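Pourquoi je relis les stoïciens avec un crayon

J'ai ressorti de la cave mon vieux volume sur les stoïciens, un pavé de 700 pages que j'avais juré de finir en décembre (quelle blague). J'en suis à la page 69, et je commence déjà à m'énerver, ce qui est un comble pour ce genre de lecture !

Ce qui m'agace, c'est la manière dont on nous vend l'assentiment aujourd'hui. Une impression se présente, on respire, on choisit, et hop, tranquille. Le blog Clodeck en a même tiré un programme en 8 étapes. Moi je veux bien, mais chez les Anciens l'assentiment est d'abord une affaire de logique : est-ce que je tiens pour vrai ce qui m'apparaît ?
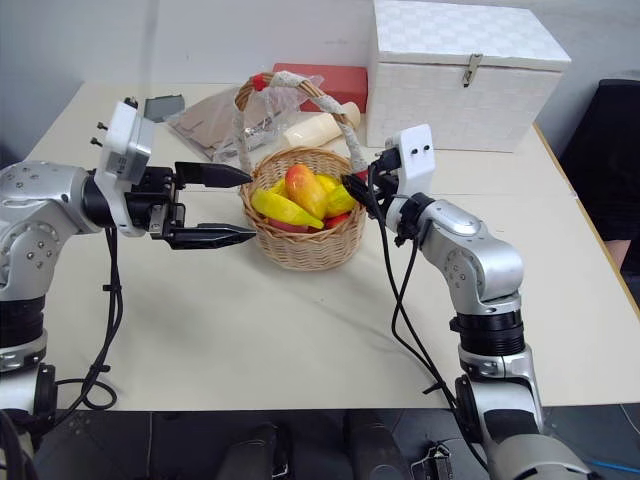

Et cette question-là, on ne la règle pas en respirant. Il faut des définitions, des objections, des sceptiques en face qui vous embêtent pendant des siècles. La petite revue Palton y avait consacré un dossier d'une quarantaine de pages, aride, mal imprimé, que j'ai adoré – je le prête à qui veut.

Alors oui, je préfère qu'on lise une version simplifiée plutôt que rien du tout. Mais qu'on garde au moins la logique dans le paquet, même si elle se vend mal. Je reprends à la page 70 ce soir, crayon en main.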